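Die dritte Wohnung

Von Nouhaila Ezzat
Mittwoch, 8. November 2023

Farah hatte den Schlüssel um neun abgeholt und war vor den anderen da. Die Heizung lief, jemand hatte sie angelassen. Sie stellte die Tasche in den Flur und ging durch die Zimmer. In der Küche tropfte der Hahn, das hatte ihr Vater im Sommer schon gesagt.

Dardo kam gegen zehn, mit Brötchen und ohne Butter.

»Wo fangen wir an?«, fragte er.

»Im Wohnzimmer.«

»Da liegt am meisten.«

»Eben.«

Es war die dritte Wohnung in zwei Jahren. Aus der ersten hatten sie nur Bücher mitgenommen, aus der zweiten den Tisch. Dardo wollte diesmal den Sessel behalten. Farah fand ihn zu groß für die Dachstube in Carisari, und die Treppe dort war 90 Zentimeter breit. Sie hatte nachgemessen.

»Die Mutter hat darin geschlafen«, sagte er.

»Ich weiß.«

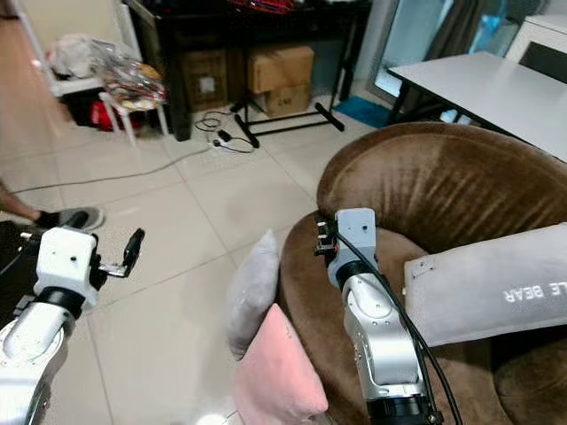 Sie aßen die Brötchen trocken und im Stehen. Der Samt war braun und glänzte, auf den Fliesen lagen noch die Kabel, und an die Kartons unter dem Schreibtisch hatte Farah seit dem Morgen nicht gedacht.

»Was ist da drin?«

»Rechnungen, glaube ich. Und die Sachen aus Irnik.«

»Die machen wir zuletzt.«

Dardo setzte sich in den Sessel und legte das lange Kissen über die Knie. Nach einer Weile rief er Magdy an und fragte, ob der Transporter am Freitag frei sei. Farah suchte im Flur nach dem Zollstock.

© Nouhaila Ezzat | Kontakt | Nach oben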